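## 4. Setting up a ballot counting station

This section is for the clerks of the Skokimwood town election. It explains how to prepare one station before the polls close. Please read all the steps first, then start.

**You need:** one table with four legs locked, one sealed ballot box, one tally book, blue pens, and 20 paper bands.

1. Check the number on the seal of the ballot box. Write it on page 1 of the tally book.
2. Put the station card on the wall side, so that observers can read it from their chairs.
3. Remove all pens that are not blue. Red pens are only for the presiding clerk.
4. Sign the opening line in the tally book. Two signatures are necessary.

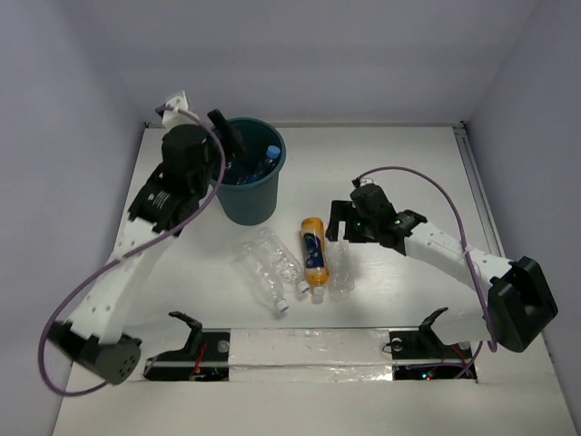
*Fig. 4-1. White tabletop with walls on the left, back and right.*

**Caution:** Do not break the seal before the presiding clerk says the closing words. If the seal is broken early, the box must be put aside and reported on Form K.

### 4.1 Sorting

5. Open the box and unfold the ballots, face up. Do not read the names aloud during unfolding.
6. Make one pile for each candidate and one pile for doubtful ballots.
7. Put a paper band on every bundle when it is complete. A full bundle has 85 ballots. Write your initials on the band.

**Note:** The Hodthorpe ward receives more than 800 ballots in a usual year. For this ward, prepare a second table.
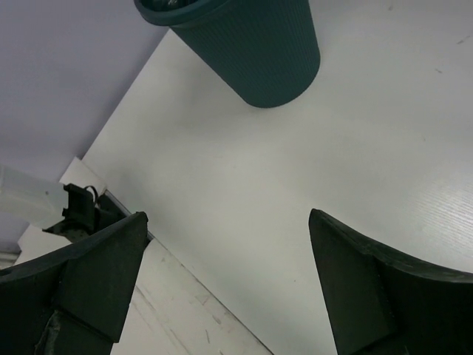

A doubtful ballot is a ballot where the mark of the voter is outside the square, or where two squares are marked. Do not discuss it at the table. Place it in the container for doubtful ballots, and use one with a color that is easy to see against the table, like the dark teal cup on the white surface here. The presiding clerk decides on all doubtful ballots together, after the last bundle is banded.

### 4.2 Closing the station

8. Compare the total of the bundles with the total in the voter register. If the difference is 5 or more, count all bundles again.
9. Write both totals in the tally book. Do not erase a wrong number. Draw one line through it and write the correct number next to it.
10. Put the bundles back in the box and attach a new seal.
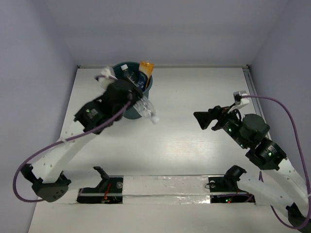 *Fig. 4-2. Round bin at the far left part of the table.*

**Note:** Used bands and torn envelopes stay at the station until the result is signed. The key for the Bamwood storage room is returned together with the tally book.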